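# Chapter 4. Who Shows Up: Turnout and What It Can and Can't Tell Us

Turnout is the first number reported after a local election and usually the first one misread. A newspaper says that "only" so many people voted, a columnist says the town has stopped caring, and a winning candidate says the voters have spoken. All three are working from one figure. This chapter asks what that figure is made of and how much weight it can bear. My own view, which you are free to argue with by the end of the exercises, is that it bears much less than people put on it.

We will use one town throughout. Festa has a five-member council, a part-time mayor and two halves that don't much like each other: Istside, which has the older houses and the freight yard, and Vadutside, across the river, where most of the building has been done. In the last council election, Istside's seat was decided with 1,405 ballots cast. The margin was 40.

## 4.1 A percentage of what?

Turnout is a fraction, and arguments about turnout are very often arguments about the bottom half of it. There are at least three choices.

**Registered voters.** Easy to find, because the county keeps the list. But the list is never clean. It holds people who moved away, people who died, and people who are registered twice under a married name and an unmarried one. A town that cleans its list just before an election will seem to have a sudden burst of civic spirit. Nothing has happened except that the bottom number shrank.

**Adults living in the town.** Better in some ways, and it counts the people who never registered at all. It also counts people who aren't allowed to vote, such as residents who aren't citizens. In a town with a large plant or farm workforce, that can pull the figure down a long way.

**Eligible adults.** The one most scholars prefer, and the one hardest to get for a place the size of Festa. It has to be estimated, and the estimates for small towns are rough. Be careful with anybody who quotes one to a decimal point.

When you read that turnout "fell," check first that the same bottom number was used both times. You'd be surprised how often it wasn't. The Festa paper switched from registered voters to adult residents between two elections and ran a front-page story on the decline.

## 4.2 The mandate problem

Now take the 40 votes. The winner in Istside said on election night that residents had "sent a clear message" on the Heo Road widening, which had been the loudest issue in the race. Had they?

Start with what a ballot records. It records a name. It doesn't record a reason. Some people voted for the winner over Heo Road, some because they had always voted that way, some because the other candidate had been rude at a parade. The ballots can't be sorted by motive after the fact, and the losing side's ballots can't either.

A survey would help, and one was done. It was mailed to 200 households by a group that opposed the widening, and 50 came back. The group reported that most of those who answered were against the project. I have no reason to think they lied. But people who send back a survey on a road are people with feelings about the road, and people who get mail from a group opposed to it know what the group would like to hear. The survey tells us that some residents were against the widening. We knew that already from the yard signs.

It would be just as wrong to say the election had nothing to do with Heo Road. The candidates disagreed about it and talked about little else. The fair statement is a dull one: the issue was important to the campaign, and its effect on the result is unknown. Students tend to dislike this kind of sentence. Elected officials dislike it more.

## 4.3 Does low turnout mean people are unhappy?

There are two popular stories. In the first, people stay home because they are fed up. In the second, they stay home because they are content. Both are told with great confidence, sometimes by the same person in different years, and a low number fits either one. An explanation that fits every result has not been tested by any of them.

Better evidence comes from things that change while people's moods stay more or less the same. Moving a local election to the same day as a national one generally raises turnout a good deal — the voters are already in the building. That should make us suspicious of both stories. If a different date on the calendar can bring in many more people, then a fair share of the stay-at-homes were neither angry nor happy. They were busy, or they didn't know.

Even this has a catch. A voter who came for the top of the ballot may leave the council race blank, or guess. Look for the number of votes cast *in that race*, and compare it with the number of ballots handed in. The gap is called **roll-off**, and it will come up again in Chapter 6.

## 4.4 Before you go on

Write short answers to these in your notebook. There is no key at the back.

1. Find the turnout figure for the last local election where you live. What was it divided by? If the source doesn't say, write down whom you would ask.
2. The winner in Istside claimed a clear message. Write two sentences the winner could have said that the evidence would support.
3. Think of a result that would have shown the "fed up" story to be wrong. If you can't, what does that tell you about the story?

Section 4.5 looks at the map itself — where the line between Istside and Vadutside runs, who drew it, and why the river is a poorer excuse for it than the council has claimed.

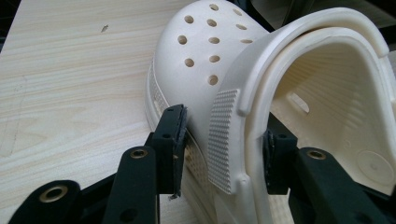
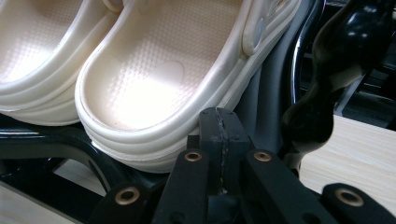
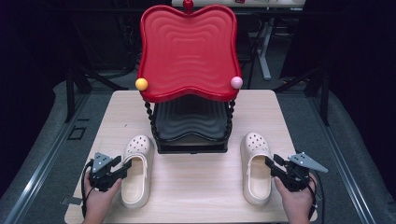
*Last picture: small chair-shaped piece with a red back and a black seat.*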